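Why Our Gripper Let Go: Finding an Intermittent Fault in a Hand-Held Data Collection Setup

Project report, Robotics and Automation, second-year group project
Group members: Rosimeire Rezende, Borislav Đorđević
Project name: Ririne

1. Background

Ririne is a table-clearing project. The goal for the year was to train a small arm to pick up food items and light objects from a table and put them on a tray, or take them off it. The arm is in the teaching lab at Poradthorpe. The training recordings come from hand-held grippers, one in each hand, which a person uses to do the task while a camera on each gripper records the view and a sensor records how far the fingers are open.

This report does not cover the training results. Those are in the report from the first half of the project. It covers a fault that we noticed in August, when the trained arm started to drop things, and the work we did to find the cause. The cause was in the recordings and not in the arm, and we spent too long looking in the wrong place.

2. What went wrong

The arm had been trained on 3,308 recorded picks. In the first trials it picked up round fruit without much trouble. With flat or small items it would close on the item, lift it a short way and then open its fingers in the air. The item fell back on the table or on the floor. In one trial a ceramic dish was dropped from above the height of the lab bench and broke. A piece landed inside the area where Borislav was standing to reset the table. He was wearing safety glasses and was not hurt, but we stopped the trials and filled in an incident form the same afternoon.

The form asked us to say whether the arm had done something it was not told to do. At the time we wrote "yes." We now know this was wrong. The arm opened its fingers because the policy told it to, and the policy told it to because the training data contained the same thing.

3. First checks on the arm

We started with the arm since that was where the fault showed up. We checked these items in order:

Finger pads for wear. No wear found. The pads were replaced anyway.

Grip force. We used a spring scale between the fingers and compared the reading with the one taken when the arm was installed. They matched.

Supply voltage under load. Steady.

Cable from the wrist to the gripper. We flexed it by hand through the full range of the wrist while the gripper held a block. The block did not drop.

Control loop timing. The log showed no missed cycles during any of the drops.

We then ran a fixed program with no learned policy, which picked up the same flat item and held it over a foam mat. We ran this 20 times and it did not drop the item once. At that point we should have stopped looking at the hardware. We did not. We changed the gripper motor, and this took up most of a week because the part had to come from Detby, the supplier the department uses. After the new motor was in, the drops carried on as before.

4. Checks on the recordings

Rosimeire suggested plotting the finger opening for the recorded picks of flat items only. Up to then we had only looked at averages over the whole set, where the problem does not show. In the flat item plots some recordings had a short jump in the middle of the carry. The sensor value went from nearly closed to fully open and came back again. In the video from the same moment the fingers stayed closed and the item stayed between them.

The jump lasted 3 video frames in most of the recordings we looked at. That is too short for a person to open and close the gripper, and it is long enough for the policy to learn from.

We then needed to know when the jumps happened and why. The recordings had been made in homes as well as in the lab, by us and by people we know, and our notes on who used which gripper were poor. We decided to make new recordings on an ordinary home table with food on it, using the same grippers, and to watch the sensor value live on a laptop during the work. 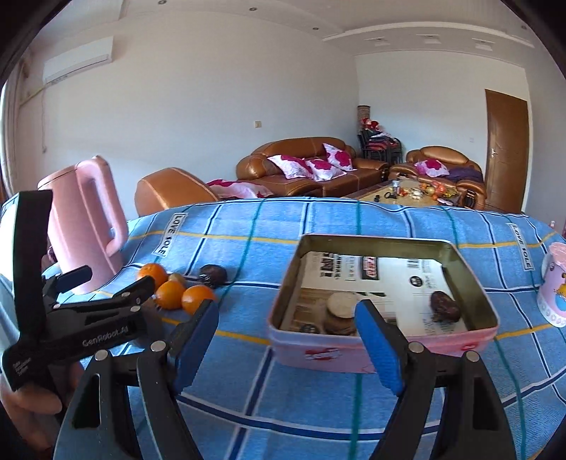 The task was kept simple. The person reached for an item, closed the fingers, lifted, carried it and let go. We did this with round items and with flat ones, and at different distances from the body. One of us did the picks while the other watched the laptop and called out when the value jumped.

During the first set of picks nothing happened at all. The value followed the fingers smoothly. We thought for a while that the fault might have been in one of the grippers we no longer had on loan. Then Rosimeire reached for something at the far side of the table and turned her wrist inward to keep the gripper level, and the value jumped. She repeated the same movement and it jumped again. When she picked from close to her body, with the wrist straight, it did not.

5. Cause

The sensor cable on the right-hand gripper had a worn spot close to the connector. With the wrist straight the cable hung loose. With the wrist turned inward and the arm extended, the cable was pulled to one side and the signal line lost contact. The recording software did not report a lost signal. It filled in the default value, and the default value in our settings file was "fully open."

So there were two faults, and each one hid the other. The worn cable alone would have given gaps in the data, and we would have seen those on the first day. The default value alone would have done nothing as long as the cable was good.

It also explained why flat items were affected more than round ones. People tend to turn the wrist to get the fingers under or beside a flat item. With round fruit they come straight down from above.

We confirmed the cause by swapping the cable to the left-hand gripper. The jumps moved to the left hand. With a new cable on both sides we made 15 long-reach picks with the wrist turned and saw no jumps.

6. Repairs

We made these changes:

The worn cable was cut up and thrown away so that it could not end up back in the drawer.

Both new cables are now fixed to the gripper body with a clip and have a loop of slack before the first clip.

The settings file no longer has a default value for finger opening. If the signal is lost, the software writes an empty value, beeps, and marks the recording as bad.

A script written by Borislav goes through old recordings and flags any change in opening that is faster than the fingers can physically move. Flagged recordings are checked by eye before they are used or removed.

After the flagged recordings were taken out we trained the policy again with the same settings. The arm has not opened in mid-carry in the trials we have run since then. It still misses some flat items on the first try, but this is a separate problem to do with how it lines up the fingers, and it was there before.

7. Safety changes in the lab

The incident form led to a meeting with our supervisor and the lab technician. The following rules now apply to all trials with a learned policy in our bay:

No glass or ceramic items. We use plastic and metal ones.

The height of the carry is limited in software.

The person resetting the table stays behind the line on the floor until the arm is parked and the enable switch is released.

A policy trained on new data is run over the foam mat first, at low speed.

The third rule existed already. It was on the sheet by the door and we had not been following it in the reset step, as resetting took longer that way. This was our mistake and had no connection with the cable.

8. What we would do differently

The hold test with the fixed program told us the arm could hold the item. We had this result before we ordered the motor. We kept going because the fault looked mechanical when you stood next to it, and because changing a part felt like progress. A plot of the raw data for the failing items took Rosimeire one evening.

Our notes were also not good enough. For every recording we now write down which gripper was in which hand, which cable was on it, where the recording was made and who made it. If we had done this from the start we could have sorted the bad recordings by cable in a few minutes.

We also asked for advice too late. The group working on Kiều, the other manipulation project in our year, had seen empty values in their own data from a loose connector and had already removed the default from their settings. We found this out in the corridor after we had fixed ours.

9. Remaining work

The script only finds jumps that are faster than the fingers can move. If the signal drifted slowly, it would pass. We have not seen this happen, but we have not looked for it in a systematic way either.

We have not tested how long the new cables last. The clip moves the bending point away from the connector, and it may simply wear out in the new place. The cables will be checked by hand at the start of each recording session, with the wrist turned both ways, and the result written in the log.

The incident form has been corrected. Under "cause" it now says: signal loss in recording equipment, wrong default value in software, operator inside the marked area.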